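Software Engineer, Manipulation Control and Perception (thin and flexible objects)

Prukirero - Controls and Perception Group 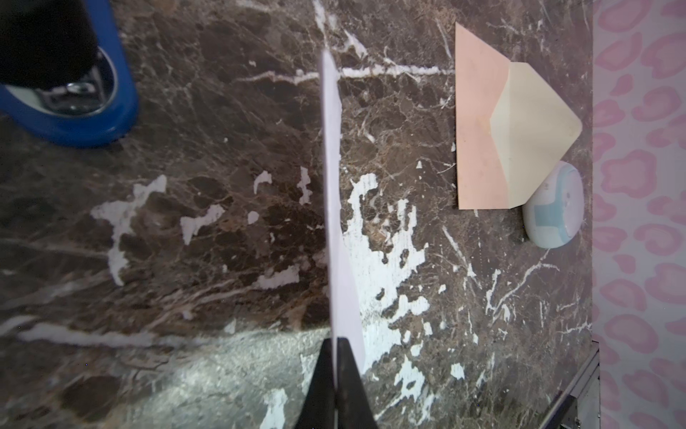

Farah Tuhumury would put the emphasis elsewhere: the hard part of the job is the timestamps, and anyone who applies expecting to spend the first months on grasp planning should read the section on tooling first. Her comment on the draft of this posting was accepted, and the section was moved up.

Tooling and timing

Our stack runs a joint-level controller, a wrist camera driver, a state estimator and a task planner as separate processes. Messages pass through Jakach, our in-house transport and logging layer. Jakach is written in C++ with Python bindings. It works, but clock alignment between the camera and the joint encoders is still handled by a per-cell calibration file, and the file goes stale whenever a driver is updated. The first assignment for this position is to replace that file with online offset estimation and to write the regression tests that go with it.

You will also take over the replay tool. It currently loads a full log into memory and fails on long sessions. We want streaming playback, deterministic stepping and a way to swap the estimator without rebuilding.

Control and perception

The group works on handling paper, card, envelopes and similar stock with two-finger grippers. A sheet held at its base bends under its own motion, and seen nearly edge-on from the wrist it gives a segmentation model very few pixels to work with. Backgrounds are patterned on purpose in much of our test set. The present pipeline combines a learned mask with a line fit and a simple bending model, and it loses track of the free edge when glare and sheet have similar brightness.

Work in this area includes:

Edge tracking for thin sheets across large changes in view angle
Grip width and force control near the lower limit of the gripper's range
Slip detection from motor current and image motion
Recovery behavior after a lost or partial grasp
Placement planning on cluttered tabletops

The controller runs at 2000 Hz on the real-time host. Perception runs on a separate machine and is not expected to meet that rate, but it must report its latency correctly. The current regression suite has 193 recorded episodes, each replayed on every merge to the main branch. Expect to add to it, and expect to delete from it when a recording no longer tests anything.

Planning is handled by Volach, a behavior-tree executor maintained by Ignacio Ruiz-Ortega. You do not need to modify Volach in this role, though you will write leaf nodes for it and review changes to its interface.

Required

Strong C++ (17 or later) and working Python
Experience with a real-time or near-real-time control loop on physical hardware
Practical knowledge of camera models, hand-eye calibration and rigid transforms
Ability to read a log and say which process was late
At least 2 years of work on a shared code base with code review

Useful, not required

Deformable object modeling
Training and deploying small segmentation networks
Linux kernel tracing tools
Experience maintaining a build system for other people

A degree is not required. Published papers are read if you send them, but a link to code or a clear written account of a problem you debugged will tell us more.

Terms

Full time, permanent, based at the Kapoor building. The work needs access to the cells, so most days are on site. Writing and review days can be remote by agreement with the team. The position reports to Eckhard Sperling. Start is planned for August - later is possible if you have a notice period to work out.

There is no on-call rotation. Cell time is booked in half-day blocks, and the morning blocks start at 8:30.

How to apply

Send a resume and a short note, two pages at most, to Harriet Nguyen-Tran through the Prukirero jobs page. In the note, describe one fault in a control or perception system that you traced to its cause: what the symptom was, what you measured, and what you changed. Leave out anything your employer considers confidential.

Selected applicants will have a phone call with Lyle Kowalczyk, followed by an on-site session. The session consists of a code review exercise and a debugging exercise on a recorded log. We send the log format and a 10-line reader script ahead of time so that no one spends the session on parsing. There is no whiteboard round.

Applications are reviewed as they arrive. Technical questions on the position may be sent through the same page with "cell software" in the subject line.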